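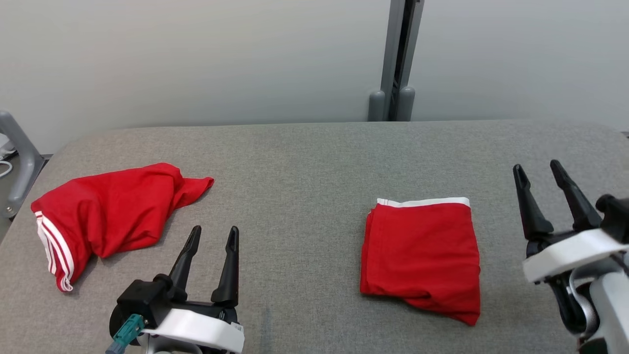 1. Minutes and matters arising
Minutes of the January meeting were agreed without change. Iqra Virk (chair) confirmed that the hire agreement with Okmont had been signed. Gopinath Salian took the minutes.

2. Beer list
Droren will supply 16 cask and keg beers, all free of isinglass. Written confirmation of finings is still needed for two of the casks – GS to obtain. Bakker offered a further five, bringing the total to 21. Agreed.

Third measures to be the default pour. Halves on request. No pints on the evening session.

3. Food
Flornumis will run the hot counter with a fully plant-based menu. Allergen sheets to be sent to IV before the menu is printed. The second counter remains unfilled. A bakery has asked for terms; GS to reply.

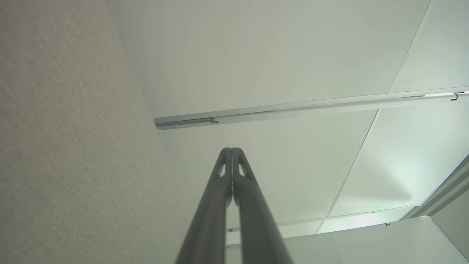
4. Tickets and capacity
Capacity stays at 100 per session under the present licence. Nearly 100 names are on the mailing list for early booking. Price held at last year's level, glass included.

5. Date
In view of current restrictions no date can be fixed. Okmont will carry the deposit over – IV to get this in writing. Suppliers to be told that orders are provisional.

6. Any other business
Glass hire: quote received, deferred.

Next meeting by telephone, date to be circulated.

Minutes issued 7 Apr 2020.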